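Reading Household Claims
Handout for Session 4: Does tidying do what people say it does?
Instructor: Yoon-hee Lim
Revised 1/3/25

Read this before class. It replaces the older handout, which leaned too hard on the Plustbridge survey and let some of its wording through without a fight. Bring the two readings (Maeng, and the Kwak and Cha paper). If you can only get through one, make it Kwak and Cha, and read the methods pages first.

1. What is being claimed

The claim comes in several strengths, and people who write about tidying slide between them in the space of a paragraph. The weak version says that people who live in tidy homes tend to report feeling better. The middle version says that a given person feels better on days when the home is tidy. The strong version says that if you take a person with a messy home and tidy it, that person will feel better, and will still feel better some months later.

Most evidence you will meet speaks to the weak version. Most advice assumes the strong one. Keep a pencil in your hand and mark which version each sentence is making. You will find sentences that begin weak and end strong.

There is also a fourth claim, usually left unsaid: that the way to get a tidy home is to buy something. Bins, labels, a method, a weekend course. I treat that one separately in part 4 because it has its own problems.

2. The Plustbridge survey

Plustbridge sells shelving and storage. It sent a questionnaire to people on its customer list and got 1,680 replies. The press summary says that customers who had "organized at least one room" were calmer, slept better and argued less with the people they lived with.

Some questions to put to it.

Who was asked? People who had already bought storage from Plustbridge. We have no idea what people who never bought any would have said. We also lack anyone who bought bins, hated them and asked to be taken off the list.

Who answered? The summary does not say how many questionnaires went out. Without that number the 1,680 tells you very little. A large count of replies can still be a small and odd slice of the people asked.

What does "organized" mean? The question was "Have you organized at least one room in your home this year?" Some people will say yes after a full week of work and some will say yes after clearing a shelf. A person in a good mood may be more ready to call a room organized.

Calmer than when? The survey was filled in once. People were asked to remember how calm they had been before. Memory of old moods is poor, and it bends toward the story a person already believes. If I spent money and a Saturday on my closet, I want that to have been worth something.

None of this proves the survey wrong. Its conclusion might be perfectly true. My complaint is that the survey could have come out the same way whether or not it was true, and a test that cannot fail is a weak test. 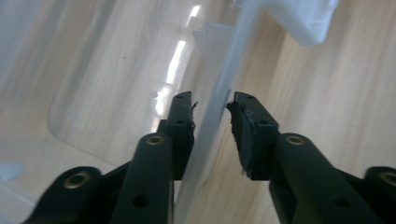 3. Kwak and Cha

Hyun-seo Kwak and Seon-mi Cha did something better. They started with 1,069 households in and near the town of Pyo and split them by lottery. Half got help sorting one room. The other half were put on a waiting list and got the same help later. Everyone filled in the same mood form at the start, after 30 days, and again in June.

The lottery matters most here. With a lottery, the two groups should be alike at the start apart from luck, so a difference later on is harder to blame on income, health, children in the house, or the sort of person who likes to tidy.

They found a modest difference at 30 days in favor of the helped group. By June it had shrunk to the point where the authors would not say it was there at all. You will see the paper cited for the first result. You will seldom see it cited for the second. Both are in the same table.

Reasons to stay careful even with this one:

The waiting group knew it was waiting. Being told that help is coming, and that it is coming for other people first, might make a person gloomier about a messy room. If so, part of the gap comes from the waiting list dragging one group down.

The helped group had a visitor. Somebody friendly came to the house and paid attention to them for an afternoon. You could get some lift from that with no sorting at all. A third group, visited but not sorted, would have settled this. The authors say they could not afford one. I believe them, but the hole is still there.

People dropped out. More dropped out of the waiting group than the helped group, and the paper handles this in a footnote. Read the footnote. Ask yourself who gets bored with a study about tidying and stops sending in forms.

The mood form has several parts. Calm moved, sleep did not, and "satisfaction with home" moved most. It would be odd if that last one had not moved. If you sort someone's room and then ask whether they like their room, you are close to asking whether they noticed.

4. The container question

Saskia Pomare's talk last term (notes on the shelf outside my office) argued that storage products have been riding along on studies that never tested them. I think she is right about this, though she oversells it in places.

Look at what the households in the Kwak and Cha paper received: help deciding what to keep. Some ended up with boxes and some did not. The boxes were not assigned by lottery and their effect was not measured. A seller who cites the paper to sell a box is citing it for something it does not contain.

There is a reasonable case for containers, and you should be able to make it. Small things of one kind are easier to find when they are together. A lid keeps dust off. Boxes stack and loose sweaters do not, or not for long. I own several and have no plan to give them up.

The case against is also reasonable. A box makes it easy to skip the decision. Cables that should have gone out go into the box, the box goes under the bed, and the room looks better at once. Whether this counts as tidying depends on which of the claims in part 1 you had in mind.

Then there is the clear versus solid argument, which has taken up far more pages than it deserves. 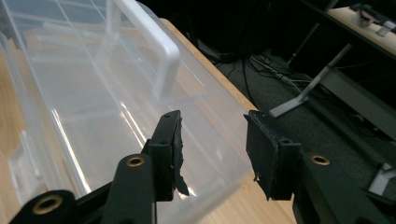 The usual line is that you should always choose clear, since seeing the contents saves you from opening every lid. The opposite line is that visible contents are "visual noise" and tire you out. Both are stated as if they were known. I have looked for a decent test of either one and have come back with product pages, a few blog posts, and one student project that had good manners and too few people in it. The first line sounds sensible to me for things you hunt for often. The second might be true for a few people. "Visual noise" is a phrase that sounds measured and mostly isn't, so circle it when it turns up.

The same goes for the Kallevov method, which tells you to fill a box no more than 40 percent so that you can "see to the bottom." Ask where 40 came from. I wrote to them and got a catalog. A round number with no source should bother you more than a vague phrase does, because it looks as if somebody worked it out.

5. I-seul Maeng's interviews

I-seul Maeng talked at length with people who had tidied on purpose and then let it go. This is a different sort of evidence and you should not judge it as a bad survey. It cannot tell you how common anything is. It can tell you about possibilities that a form would miss.

Two points from it are worth carrying into class. First, several people said that what they enjoyed was having finished a job, and that painting a fence or doing their taxes had felt much the same. If so, "tidying makes you calm" may be a special case of something duller. Second, in shared homes the calm of one person was sometimes paid for by the work or irritation of another. Surveys that ask one adult per household will never pick this up.

My worry about the interviews is in how people were found. They replied to a notice that used the words "gave up on tidying." Anyone who let things slide without thinking of it as giving up would have walked past that notice.

6. For class

Come with one printed claim about tidying from a magazine, a package or a website. Write on it:

which version of the claim it is making (weak, middle, strong, or buy something)
who would have to be asked, and when, for it to be tested
what result would count against it

If you cannot answer the last one, bring the claim anyway. Those usually take up the most time and we may as well start with them.

A note on tone. Last term a few people took this session to mean that tidying is useless, and wrote papers saying so. The evidence does not support that either. "No good test has been done" and "it was tested and failed" are different findings, and I will mark you down for mixing them up in either direction.

Papers on this topic go in the tray by my door. Page limit as in the syllabus, and please put the claim you are testing in your first paragraph, in the words its author used.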